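Suche im Hilfebereich
Suchbegriff eingeben ... Suchen

Plilent Haushaltshilfe > Waschen und Trocknen > Tickets

Ticket: Trockner oben meldet Ende, Wäsche bleibt klamm
Status: gelöst
Gerät: Wasch-Trocken-Säule, Trockner oben, Waschmaschine unten
Standort: Wohnung Judo, Schlafzimmer
Eröffnet: 8. März 2023

Problembeschreibung
Der obere Trockner beendet das Programm "Baumwolle schranktrocken" zu früh. Handtücher kommen an den Säumen feucht heraus, Bettbezüge sind innen noch klamm. Die Waschmaschine darunter arbeitet normal. Keine Fehlermeldung. Das Problem besteht seit dem Wechsel auf eine größere Waschladung, kann aber Zufall sein.

Eintrag 1
Flusensieb herausgenommen und abgesaugt. Es war belegt, aber nicht dicht. Danach eine Ladung Handtücher im gleichen Programm. Ergebnis unverändert.

Eintrag 2
Rückfrage vom Support: Mit welcher Drehzahl wird geschleudert, und wie voll ist die Trommel?
Rückmeldung: Die Waschmaschine stand auf 500 Umdrehungen, vermutlich noch von den Vorhängen. Das ist für Handtücher zu wenig. Drehzahl hochgesetzt, Trommel nur noch zu zwei Dritteln gefüllt. Die Handtücher sind jetzt besser, die Bettbezüge noch nicht.

Eintrag 3
Feuchtesensor geprüft. Er besteht bei diesem Gerät aus zwei Metallstreifen innen am Rand der Türöffnung. Auf beiden lag ein matter Film, wahrscheinlich von Trocknertüchern der Marke Jolitz. Mit einem weichen Tuch und etwas Haushaltsessig abgerieben, mit klarem Wasser nachgewischt, trocken gerieben. Keinen Scheuerschwamm verwenden.
Testlauf mit 7 Handtüchern: trocken bis in die Säume.

Eintrag 4
Testlauf mit Bettwäsche. Ein Kissenbezug war in den Bettbezug gerutscht und feucht geblieben, der Rest war trocken. Bezüge werden ab jetzt vor dem Waschen zugeknöpft und vor dem Trocknen noch einmal aufgeschüttelt.

Eintrag 5
Bei der Gelegenheit die Türdichtung kontrolliert. Ein Streifen Papier wurde an mehreren Stellen eingeklemmt und ließ sich überall nur mit Widerstand herausziehen. Die Dichtung ist also in Ordnung. Sie wurde feucht abgewischt, ebenso die Auflagefläche am Gehäuse. Die runde Tür schwenkt weit nach außen. Den Wäschekorb stellt man am besten direkt vor die Säule auf den Boden, dann fällt beim Ausräumen nichts daneben.

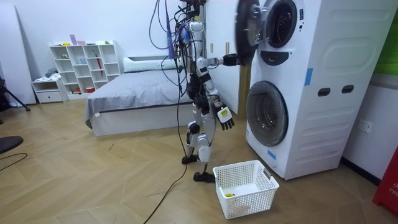 Nach jedem Lauf bleibt die Trocknertür jetzt eine Weile offen, damit die Restfeuchte abzieht. Das Sieb wird nach jeder Ladung gereinigt, die Sensorstreifen einmal im Monat. Trocknertücher werden nicht mehr benutzt.

Eintrag 6
Rückfrage vom Support: Ist die Restfeuchte im Menü verstellt?
Rückmeldung: Nein, Werkseinstellung. Eine Stufe trockener wurde kurz ausprobiert und wieder zurückgestellt - die Handtücher wurden damit hart.

Lösung
Belag auf dem Feuchtesensor in Verbindung mit zu niedriger Schleuderdrehzahl. Kein Teiletausch nötig. Das Ticket bleibt bis Mai zur Beobachtung offen für Nachträge. Bei erneutem Auftreten bitte Programm, Drehzahl und Art der Wäsche angeben.

War dieser Eintrag hilfreich? 200 Ja, 2 Nein
2 Kommentare

Ähnliche Tickets
Waschmaschine schleudert Bettwäsche nicht aus
Trockner riecht nach dem ersten Lauf muffig
Flusen auf dunkler Kleidung trotz sauberem Sieb
Wohnung Tshabalala: Säule brummt beim Anlaufen
Wollprogramm bricht nach wenigen Minuten ab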